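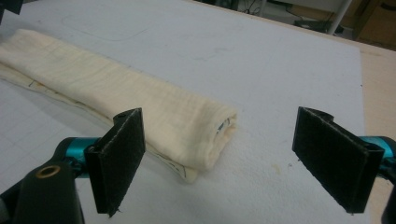
Kelness Lab Completes First Round of Cloth-Handling Recordings

TOLEDO, July 2025 – The Kelness research group has completed the first round of a recording project intended to teach robot arms how to handle household cloth. The round produced 2,046 recorded demonstrations, all of them performed by people using hand-held grippers at a tabletop station in the group's Toledo workshop.

The project is carried out jointly with Distora, a software firm that develops learning systems for small manufacturers and commercial laundries. Under the terms of the agreement, Kelness is responsible for collecting and checking the recordings, and Distora will train and test the control software that learns from them.

Cloth remains one of the more difficult materials for automated equipment. A rigid part keeps its shape when it is lifted, and a machine can be told in advance where to take hold of it. A towel or a length of thin fabric changes shape each time it is touched. Layers slide over one another, edges curl, and a grip that takes up one layer may leave the next behind. The partners have chosen to address the problem by recording a large number of short tasks done by human operators and letting the software find the pattern in them.

"We ask our operators to work at an even pace and to finish the motion they have started," said Phúc Nông, who leads the recording effort at Kelness. "If a fold comes apart, they set it right and carry on. The correction stays in the record. A system that has only seen perfect folds has very little to go on when one goes wrong."

Each operator holds one gripper in each hand. The position of the tools is followed throughout the task by means of marker plates, and the opening and closing of the fingers is logged at the same time. The tools were designed so that the motion of a human hand can be carried over to a robot arm with as little conversion as possible.

The first round covered 5 tasks: folding a cloth lengthwise, folding it crosswise, moving a folded cloth to a new position, placing it in a basket, and taking it out again. Operators were asked to vary the starting position of the cloth and to place the basket at different points on the table. Cloths of several weights were used, and the lighter ones were the slower to work with, according to the group's summary report.
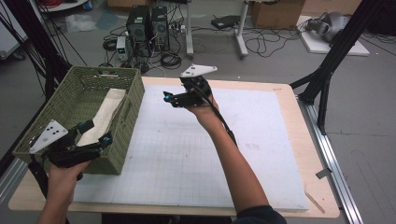
Two hand-held grippers in use at the recording table, with a folded cloth in the basket at left.

Of the completed demonstrations, 599 involve the basket. Kelness gave these tasks added attention at Distora's request. Putting a folded item into a container calls for a different approach from laying it on a flat surface – the fingers must clear the rim, and the cloth has to be released without pulling the fold open. Early trials with simulated cloth had given poor results on this step, and the two partners agreed that recordings made with real fabric were needed before further work on the software could go ahead.

Every recording is reviewed by a second person before it is accepted. Reviewers check that the markers were tracked from beginning to end, that the finger readings match the motion, and that the task label is correct. The group set aside 98 recordings during the review. These are not included in the published total. Most were rejected for gaps in tracking that occurred when one gripper passed in front of the other, and the instructions given to operators have been revised to reduce the problem.

A second site, in Wollau, will take part in the next round. It will use the same grippers and the same task list, with its own operators and its own selection of cloths. Kelness has sent a written setup guide to the Wollau team covering table layout, marker checks and the daily calibration routine. Recordings from the two sites will be kept in separate sets at first, so that the partners can measure how well software trained on one performs with the other.

"Two people do not fold a towel in the same way, and we would like the system to have met more than one way of doing it," Nông said. "The second site should give us a fair test of that."

Distora has begun training on the lengthwise folding task and will move on to the basket tasks after an internal review. The firm has not announced a date for trials with customers. Results from the first tests on a robot arm will be shared with both sites before any decision is made on adding new tasks, among them pairing socks and turning garments right side out.

The Kelness group is accepting applications from persons who wish to serve as paid operators during the second round. No experience with robots is required. Training takes place at the Toledo workshop and includes supervised practice with both grippers before any recordings are made. Application forms are available from the group's front office.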